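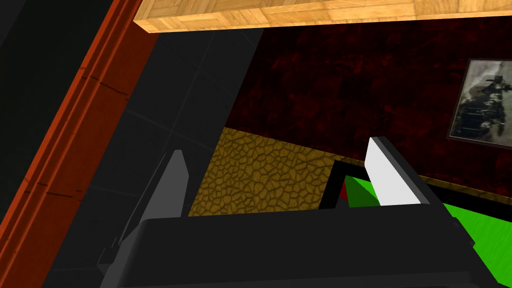
In the Brasden Robot Club, kids teach a robot arm to pick things up. The robot lives inside a computer. Its rooms are made of computer pictures too, so if it drops something, nothing breaks. A robot hand is called a gripper, and this one has two fingers. One finger is gray and the other is bright white. There is a gap between them, and that gap is where an object has to go before the fingers can close.

The club meets in March after school. Sarla Dhillon runs it. Each team of kids chooses one job for the robot and works on it until the end of the month.

How does the robot learn? First, a kid moves the gripper with a controller and does the job by hand. The computer saves every move. Then the kid does it again, with the object in a new spot. The club's goal is 1,000 saved tries for each job. Last March, Geert and Prapai's team had 262 by the second week.

After that, a program named Liteo looks through all the saved tries. It looks for moves that work in many different spots. Then it gets a turn to drive the gripper.

A tall, round object can be tricky. The fingers need to be on both sides of it, like the gripper has here, with one on the left and one on the right. If one finger bumps it first, it may tip over. 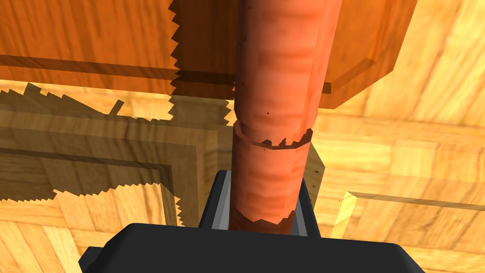

Can a robot learn a job from just one try?
Most robots need many tries. With only one, the robot may know what to do in that one spot and get mixed up when the object is moved.

Teams write down what went wrong in a notebook. Tatiana's team wrote "too fast" on almost every page, so they slowed the gripper down and started a new set of tries.

To join the club, ask Ms. Dhillon for a form. You do not need to know how to code.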